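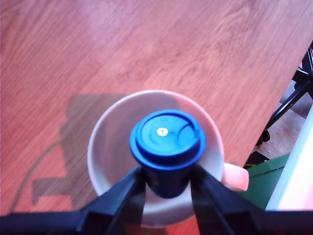 A white mug on a tabletop in the reading room, Jakmont Print Gallery.

1/ Jakmont Print Gallery is pleased to announce the acquisition of a group of screenprints and collages by Aishwarya Gowda. The works come directly from the artist's studio and will be shown in the upper gallery from November.

2/ The group centers on the Purnier suite, a set of nine screenprints named for the river town where Gowda kept a summer studio. Each sheet was printed in an edition of 105 and is signed and numbered in pencil, lower right.

3/ Visitors who know the artist's later canvases will recognize the stacked half-circles and the narrow bands of green. In the suite they are printed in up to seven colors, with the paper left bare along the top margin.

4/ Also included are 3 preparatory collages in cut and painted paper, laid on board. Two relate to Purnier IV. The third was set aside by the artist and never taken to print. It has not been exhibited before.

5/ The suite was proofed and editioned at the Pralis workshop. The gallery has received the workshop's color notes along with the prints — 411 pages, many with ink swatches attached. Cataloging is under way, and the notes may be consulted by appointment.

6/ On condition: Purnier II and Purnier VII show slight toning from earlier framing. Both have been rehinged and will be displayed at reduced light levels. Full condition reports are available from the print room on request.

7/ The acquisition was made possible by the Raju Fund for Works on Paper, with a further $3,000 from the fund toward archival mounts and storage boxes. The gallery records its thanks.

8/ Aishwarya Gowda will speak in the upper gallery at 6 p.m. on the opening evening. Admission is free and seats must be reserved through the front desk. The talk will be followed by a viewing of the collages, unframed, in the print room.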